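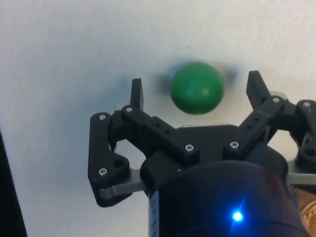
Looking After Your Climbing Ropes and Throw Lines

Workshop tips from the Stultden tree shed

Most climbing rope dies in the back of a truck, long before it has a chance to wear out on a tree. It gets sat on, bled on by saws and used to tie down a grill for somebody's cousin. What follows is how we keep ours going in a shed with one good window and a door that sticks.

Washing

Shake the rope out over the driveway first. You will be surprised what falls out, and so will the dog.

Daisy-chain it before it goes anywhere near water. A loose rope in a washing machine comes out as one knot, and you'll spend your evening on it.

Cool water, mild soap, no bleach, no fabric softener. If the rope maker's sheet says something different, believe the sheet. A front loader is best. If your machine has a post in the middle, use a tub and your feet, like making wine but worse.

Rinse until the water runs clear, or until you stop caring, then rinse once more.

Pitch and sap

Let it dry hard and crumble it off with your fingers. Do not reach for paint thinner, gasoline or the mystery can on the top shelf. Anything that eats pitch that fast has plans for your rope too. A hardened lump that won't crumble can be bagged and left in the freezer overnight. Label the bag. Ours was once very nearly thawed for dinner.

Drying

Hang it in loose loops over something fat and smooth. We use a length of drainpipe on two brackets, 16 inches out from the wall so the loops clear the shelf below. No nails, no direct sun, and keep it well away from the heater, however much it is raining in Lurkutville and however early you start tomorrow.

A wet rope can take a couple of days. Check the middle of the coil, where the damp hides.

Going over it by hand

Run every foot through bare fingers, slowly, with the radio off. You're feeling for flat spots, hard spots, lumps and places where the rope suddenly goes skinny. Then do it again and look this time – glazing, cut strands, fuzz in one place and nowhere else.

Bend it into a tight U as you go. A healthy rope makes an even curve. One that folds like a drinking straw has something wrong inside, and is now a very good rope for hauling brush.

If you find damage near one end, you may be able to cut it off and keep the rest. If it's in the middle you have two short ropes, neither of which is long enough for anything.

Write it down. We keep a card on a string for each rope with the month it went into service and anything that has happened to it. "May, dragged over gravel" is plenty.

Throw lines

A throw line has one ambition in life, and it's to become a bird's nest. Flake it into a cube or a bucket, never wind it around your hand and elbow. Ours is a folding cube sewn from an old Bellamy feed sack, and it has outlived two store-bought ones.

Wipe the line with a damp rag as you flake it in. Grit makes it drag over bark, and then you'll blame your aim.

Check the knot at the throw bag every time, and retie it when it looks chewed. Cut off the last foot while you're at it. Line is cheap, and getting a bag back out of a crotch 38 feet up is a whole afternoon.

Storage

Rope goes in a breathable bag, off the concrete, on a shelf with nothing leaky above it. Battery acid is the real villain here, and it doesn't always leave a mark you can see. If a rope has been anywhere near a weeping battery, retire it.

Keep bar oil and fuel on the other side of the shed. We painted a line on the floor, which everyone respects except in a hurry.

Don't leave knots in. They set, they stay wet, and undoing one in the spring takes pliers and language.

Retiring a rope

Cut it up. A retired rope left whole will sneak back into the truck inside a month, I promise you. Short pieces make decent dog leads, boat fenders and handles for the Nodamus cart, which came without one. Put tape on the ends before you cut, and dab them with a hot knife after if the fiber is the kind that melts. Open the window for that part.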